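Who Audits the Auditors? Following a Recovered Assets Register
Student project report, Public Administration, second year
Submitted Sep 30, 2022

Background

When a public body seizes something from a person accused of fraud, the thing has to go somewhere. Our project set out to find where. We chose the Ustville Recovered Property Office because it publishes a register, and because the bus goes there. The register lists everything taken under court order, with a column for "current status". The most common entry in that column is a dash.

The office came into the news in July, when its head was sent home on full pay while a panel looked into missing entries. The panel has not reported. We were told it would do so "in due course", a phrase we met so often that we began to abbreviate it in our notes.

Method

We read the register from beginning to end, which took longer than planned because it is a scan of a printout of a spreadsheet. We then picked two cases and tried to follow each item from seizure to sale, return or disposal. We wrote to the office, to the court, and to Berier, the firm that holds the storage contract. We also sat in on one public session of the panel, where most of the morning went on whether the public session was public.

Case one: Zenero

Zenero was a property company that sold flats it had not built. The court ordered the seizure of its office contents and one van. According to the register there are 700 lines for this case, many of them chairs. The van appears twice, with different number plates, and was sold once. The office replied to our question about this by sending us the register.

The chairs were easier. Berier's inventory gives them a bay number and a condition grade, and the grades match those in the court bundle. It was the only point in the project where two documents agreed, and we spent some time checking that we had not printed the same one twice.

Case two: Kazemi

Kazemi was a catering supplier accused of billing a school board for meals that were never cooked. The items seized were mainly kitchen equipment, valued by the court at 2,000 pounds in total. The register gives no value. Of the lines in this case, 19 have a dash for status, and the rest say "see file". We asked to see the file. It is with the panel.

Small household goods are the worst recorded of all, in both cases. A car has a plate and a flat has a deed, but a kettle is just "kettle", and once it leaves the shelf the entry could fit any kettle in the county.

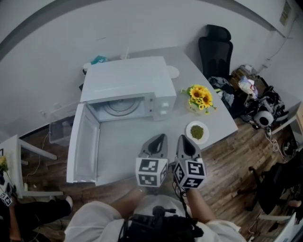 The storage contract does require a serial number for anything with a plug. We found the clause in an annex, and we found no serial numbers. Berier told us that recording them was the office's job at the point of seizure. The office told us it was Berier's job at the point of delivery. Both letters were polite and quoted the same paragraph.

Problems with the work

We relied on papers that other people chose to release, and we never got inside the store. Our second request for the panel's terms of reference was answered after our deadline for interviews. We also misread one column heading for a fortnight, taking "disp." to mean disposed when it meant disputed, and had to redo the Kazemi table.

What we would suggest

The register should have one entry per item and one item per entry. Status should be a word. The contract should say who writes down the serial number, and the panel should publish the dates on which it sits before it sits. We have sent these points to the office and received an automatic reply thanking us for our interest in a career in asset recovery.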